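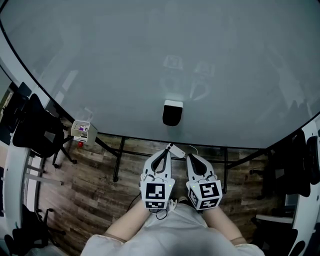 Hands wanted for the Ovholm bench, from September

We're a small shared workshop building a pair of robot arms, mostly in the evenings and mostly for the pleasure of it, and we've reached the point where we need more people to show the arms what to do. That's where you come in, we hope!

The work is gentle. You sit at the table with a hand-held gripper in each hand and do small everyday jobs with them: picking things up, passing them across, putting them back where they came from. The recordings go to the Niretti, our name for the arms and the software behind them, which Zohreh Zarei has been putting together ever since she talked us all into it over a pot of soup. You don't need to know a thing about robots. Knitters, gardeners, people who mend clocks and people who have never mended anything are all very welcome, and left-handers especially, as we're short of you.

A session runs from 9 in the morning, or from early evening if you work in the day, and is made up of 30 short goes with a proper tea break in the middle (Foley, the workshop dog, will expect a share of your biscuit). Your wrists may feel it a little the first time, so please say if you'd like to stop, and do wear short sleeves or something you can push up. We can pay your bus fare and give you lunch, and anyone who comes for two sessions or more gets a month's free use of the benches.

We have nine places. You should be over 18 and happy for your hands and forearms to be on film.

To put your name down, or just to ask a question, leave a note for Sarmīte Ķēniņš at the Mikunden front desk, with the times that suit you and a phone number. She'll ring you back, usually after supper.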